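Equipment budgeting for handheld gripper data collection

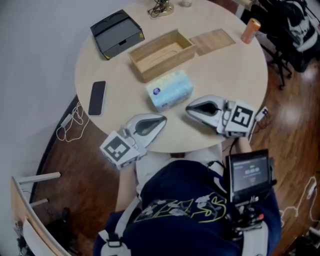
Tabletop work with a pair of handheld grippers. Each carries a cube with a square marker.

Equipment budgeting for handheld gripper data collection is the process by which a laboratory, school or company estimates and schedules the purchase of the devices used to record manipulation tasks performed by people. The recordings are used to train robot control software. Because the operator moves the grippers by hand, a budget of this type contains no robot arm, and the largest cost is usually spread over many small parts instead of one machine.

Scope

A budget normally covers one or more stations. A station consists of the equipment worn or held by one operator, the work surface and seating, the objects to be handled, and the means of storing and moving the recorded data. Arms, mobile bases and the computers used for training are generally listed under a separate heading, even when they are bought in the same year.

Main cost items

Grippers. Two grippers are needed for two-handed tasks. The price depends mostly on the sensors in the body and on whether the fingers are molded or printed. Finger pads wear with use and are listed as consumables. A buyer should confirm that fingers can be replaced without sending the whole unit back to the supplier.

Tracking markers. Square printed markers allow a camera system to estimate the position of each gripper. The markers themselves cost little, but the cubes that hold them must stay rigid and flat. Spare cubes are commonly ordered with the grippers, as later production runs may differ slightly in size and require a new calibration.

Harness and display. A body harness carries the weight of mounted equipment and keeps cables away from the hands. A small display fixed to the front lets the operator check the state of the system without leaving the seat. Harnesses should be ordered in more than one size if several operators share a station.

Power and cabling. Cables, adapters and mounting brackets are often left out of first estimates. They are the parts most often replaced during a project.

Furniture. An ordinary table and chair are sufficient for most seated tasks. A plain tabletop of a single color simplifies later processing. Round tables take up less room at the corners but give less usable surface on either side of the operator.

Task objects. Household items such as tissue packets, boxes with separate lids, cans and cups are bought locally. They form a small part of the total and are usually paid for from a general supplies account.

Sample allocation

The Selosent program at the Jugah technical college in Flastonia published its planning sheet for a single two-gripper station. The total was 3,877 in local currency units, of which 1,000 was held back as a reserve for spare parts and repairs. The sheet did not include operator wages or storage fees. Pads and cables were entered as yearly costs and all other items as one-time purchases.

The same sheet allowed 68 working days between the order and the first usable recording. Nearly half of this period was assigned to delivery. The remainder was divided among assembly, calibration and operator training, with no allowance for customs delays.

Purchase or lease

Leasing is offered by a few suppliers, among them Justden, and generally includes replacement of damaged units. It is suited to projects shorter than a year. For longer projects outright purchase is usually cheaper, provided that the buyer has someone able to carry out basic repairs. Lease terms should state who owns the recordings and whether marker layouts may be changed by the lessee.

Planning errors

Common errors include ordering a single pair of grippers with no spare, underestimating storage, and treating calibration as a one-time task. A further error is to price hardware before the task list is fixed. Finger shape and opening width limit which objects can be picked up, and a late change to the list may require different fingers. Orders placed in February for use in the same budget year are at particular risk where funds lapse if goods have not been received.

See also

Fiducial marker
Robot end effector
Total cost of ownership

Last updated: Apr 9, 2025
Contact the editors | Copyright and reuse | Back to top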